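Sinwood Should Charge for Checkout Bags
Opinion
03/05/2003

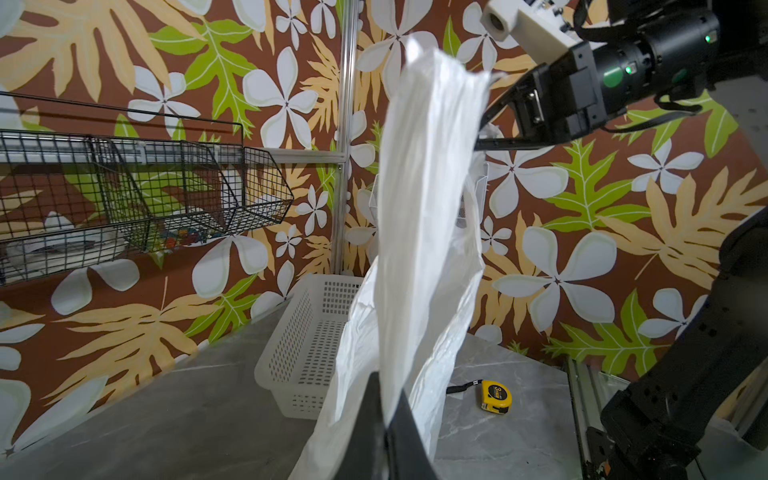
The Sinwood town council will soon decide whether stores may go on giving away plastic bags at no charge. This page supports a small fee, and we urge members to adopt it before the budget is settled in October.

Free bags are paid for by every household, whether it uses them or not. Their cost is built into the price of groceries, and the cost of clearing them from storm drains is built into local taxes. Last year the town's road crews answered 2,921 calls about blocked drains. Bags were not to blame for all of them, but the crews name them as a regular cause.

Merchants on Gevell Street have argued that a fee would send shoppers to Yook. The concern deserves a fair hearing. Yet the proposal asks for only two cents a bag, and few residents will drive to the next town to save so little.

We do ask for one change. The draft makes no allowance for families on food assistance, and it should. Stores should also be given up to two months to use the stock they have already bought.

The town of Jasow adopted a similar rule and has kept it through two elections. Sinwood can reasonably do the same.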